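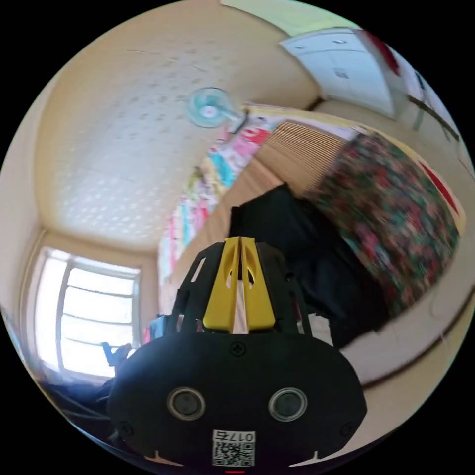

I've had the Plulach hand-held gripper for a while now, and I finally have enough hours on it to say something useful. You squeeze, the fingers close, it records, and the clips get used to teach a robot arm the same move. The kit came from Bastari for $335, and setup was painless. My favorite part is the yellow split finger - the cutouts keep it light, and against that black housing I never lose track of where the tips are. The QR label on the body is handy too if you run more than one unit.

What I don't love is the weight. After 100 clips of folding shirts my wrist wants a break, and I'm no delicate flower! The grip could use some padding. I also wish the upload app would pick up where it left off when the Wi-Fi drops. It doesn't, and I lost most of an evening in July to that.

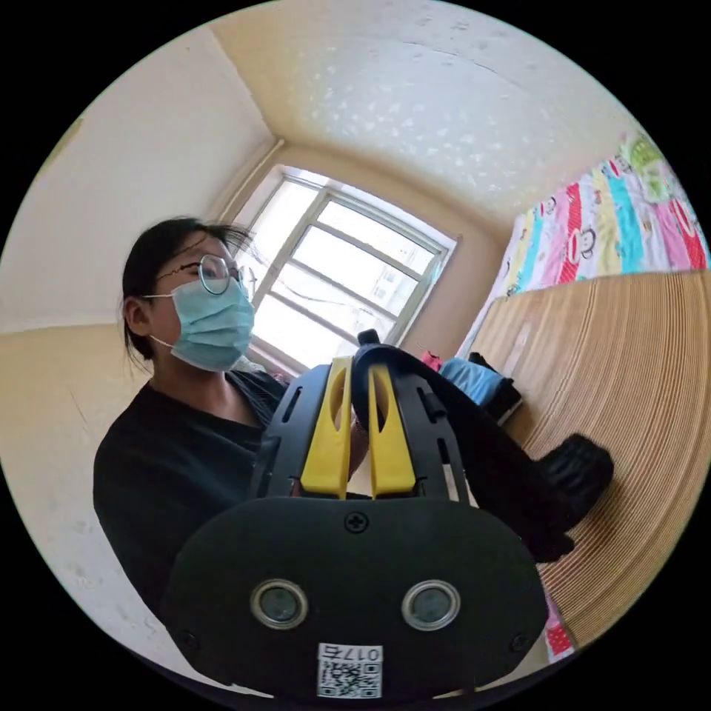 Nseir wrote back after my first post that the weight stopped being a problem once they switched to shorter sessions, and that the app behaves better if you send up to 500 clips at a time. I tried smaller batches and yes, much smoother.

Would I buy it again? Yep. The Anduvex costs $1,520 and I can't see myself folding that many shirts.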